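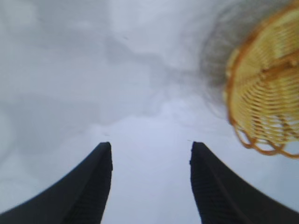
I keep coming back to baskets. Ask me whether a machine can do chores yet and I'll skip right past the vacuuming and the dishwasher and start talking about baskets, because a woven one is such a lovely hard problem! All those gaps in the weave, a rim that curves away from you, sides that give when you squeeze. Where do you even grab it?

Shewit Tilahun and I argued this one all the way back from Pesbridge in April. She says tidying a living room is ten years off. I say a slow, clumsy version is a lot closer - and I'd take slow and clumsy. If it needs all afternoon to put my yarn away while I'm at work, fine by me.

What I'd love to see is more testing on ordinary household stuff and less on neat little blocks. Give it a basket with a loopy edge, then a sock, then a half-full bag of rice (okay, maybe close the bag first).

So, can they do chores yet? Some, on a good day. Folding a fitted sheet, no - but I can't do that either. Next week I'm writing about shop floors and bins of mixed screws.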